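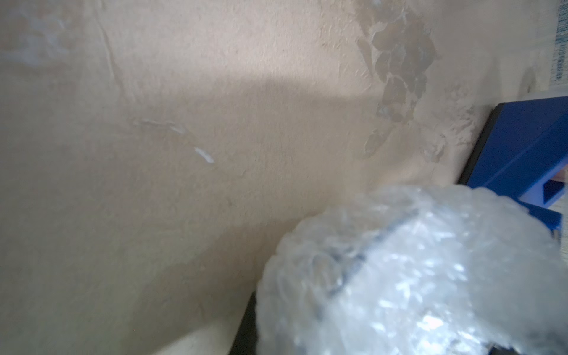
**Posted by t_carrasco (Trinidad Carrasco), Cell Safety, Brenthorpe site** | 4:10 pm

## Left gripper stall during dish wrapping

Members are advised of a fault on the Cevon two-arm cell in May. The left gripper stopped responding while holding wrapped work. The right arm kept moving for about 6 seconds before the stop was pressed. There were no injuries. The controller logged code 59.
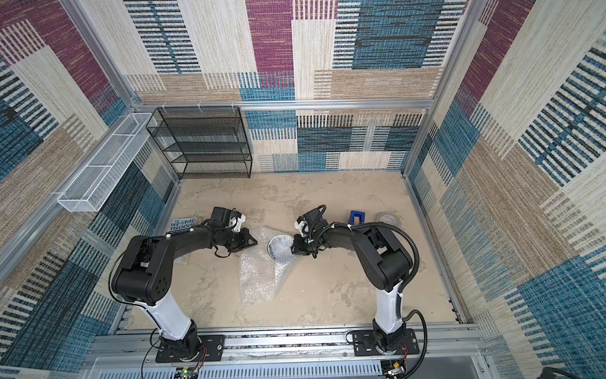

*Both arms at the dish, bubble wrap beneath.*

The two arms are supposed to stop together. Until the cause is confirmed, please do not run paired tasks unattended.

---

**barrientos_maint** wrote:

With respect, I do not accept that this is a controller fault. Code 59 on our unit was a worn wrist connector, replaced after 1,085 cycles. 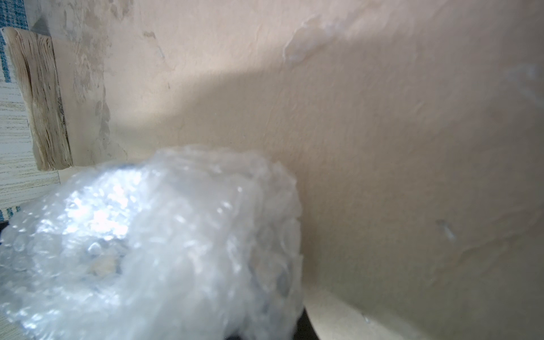

The connector passed a bench check both before and after replacement, and failed only when the wrist was turned under load. I would inspect it first.

---

**andmont_controls** wrote:

I disagree. A worn connector may explain the stall, but it does not explain why the second arm carried on. 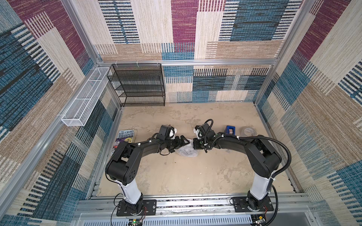 The stop link should be tested separately from the wiring. I recommend 4 trials at reduced speed, with an operator at the switch. With the grippers facing each other across the wrap, as they do in this cell, either arm could reach the other if one fails to stop.

---

**t_carrasco** wrote:

Both checks will be carried out. The cell remains locked out in the meantime.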